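Let the students do the boring part

12 comments | 31 shares

I have spent most of this year telling anyone who will listen that the best thing a robotics club can do is stop building robots for a while. My own club took this badly. We had a half-finished rover, a cupboard of motors and a very firm plan to enter the regional competition again, and there I was asking a room of seventeen-year-olds to pick up a gripper by its handle and move cups about with it. By hand! For weeks!

I still think it was the right call, and I'd like to make the case for it, partly for other club leaders and partly for the two parents who wrote to me in August asking when the real project would begin.

The idea is simple enough. You take the end of a robot arm, the bit that does the grasping, and leave the arm off. A student holds it, does an ordinary job with it (stacking, sorting, opening a drawer) and the camera on the tool records what the fingers were up to. Do that enough times and you have something a program can learn from. Ours is called the Fanow project, after a misspelling on the first sign-up sheet that stuck, and it has 30 members, far more than the rover ever drew.

What I love about it is how quickly it makes people look at their own hands. Natália Hubáček, who joined us because her timetable had a gap in it, spent her first session trying to pick up a teaspoon. She got it on the fifth go and was cross about the first four. Then she started asking why. Do I come in from the side? Do I push the spoon against something first? When I use my fingers, do I slide it to the edge of the table? (Yes, nearly everybody does.) I have taught the physics of friction from a whiteboard for years and never once had a pupil argue with me about it on the stairs afterwards.

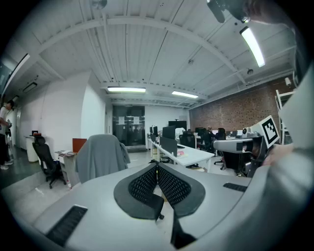

She also found out that you can't be sloppy. If you wave the tool around between tasks, somebody has to cut that bit out later. If you do the same grasp the same way every time, the recordings are tidy and nearly useless, as a learner needs to see the awkward approaches too. So the students had to agree on what counted as a good attempt, write it down, and then put up with each other when the rules turned out to be wrong. They are on their fourth version. I had no part in the third or fourth and they're much better than mine were.

Rostislav Bartoš, who runs the club at Tsoukalas and is a friend, disagrees with nearly all of this. He says pupils come to robotics to see something move on its own, and that if you take that away you're left with a data entry club. He has a point. There is nothing like the first time a machine crosses the floor because of code you wrote. I remember mine, and I wouldn't want any child to miss it.

But look at what happens in a lot of competition teams, his and mine included. Two or three confident pupils do the wiring and the code. The others hold screwdrivers, paint the logo, and drift off by the spring. With the hand-held grippers there's a job for everyone on day one and it is the same job. The quiet ones are often the best at it. They're patient, they notice when the finger pads slip, and once they've become the person people ask, they start turning up early.

There is a cost, and I should own up to it. We did not enter the Gunar Cup this year, and some of the older students minded very much, having put a lot into the rover. I handled that clumsily. I ought to have asked them before I announced anything, and next time I will. Two of them left for the Starwood team, where I gather they're doing well, and I'm pleased for them.

The ones who stayed have begun on the part Rostislav would enjoy, training a small model on their own recordings. It's slow going. The first attempts reached confidently for places where there was no cup whatsoever, and the cheering was tremendous. But when it went wrong they knew where to look. Somebody said, "That's how Natália does the left-hand ones," and went back to check the recordings, and she was right.

I don't know of a kit you can buy that teaches that. They had made every bit of the thing they were trying to fix, down to the dull afternoons.

So if you run a club and you're planning your year, give one term over to this. You need a gripper or two, a camera, a table and a pile of household odds and ends. Keep the sessions short, swap jobs often and let the students write the rules. The rover can wait in its cupboard. Ours is coming back out after the holidays, and the people asking for it now include several who had never touched it before.

Posted Oct 8, 2020

12 comments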